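Comparing two hand-held grippers on cloth: quick notes

Treasa Ní Chonaill, Lunolum, 21/03/2020

Need: both grippers, cap camera, a few cloths. 15 minutes per gripper, more if the cable snags.

1. Set up
Cap on, camera under the brim. Cable over the shoulder, not round the wrist. Check the marker cube is tight, a loose one ruins teh tracking. Exposure locked, 2000 on our controller.

2. Grip test
Pinch cloth in the middle, lift, hold, put down. 26 goes with each gripper. Same cloth for both or the numbers mean nothing. Look down at the jaws the whole time so the cap camera gets them too. Cube facing up and out, hand kept off it.

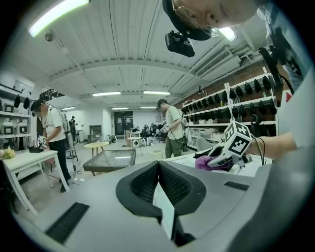 3. Swap and repeat
Change gripper, redo the marker check. Dont skip it. Finbarr skipped it in August and we binned 900 clips.

4. Write it up
Slips, double grabs, lost tracking. One line each. Sheet goes in the Flemton folder.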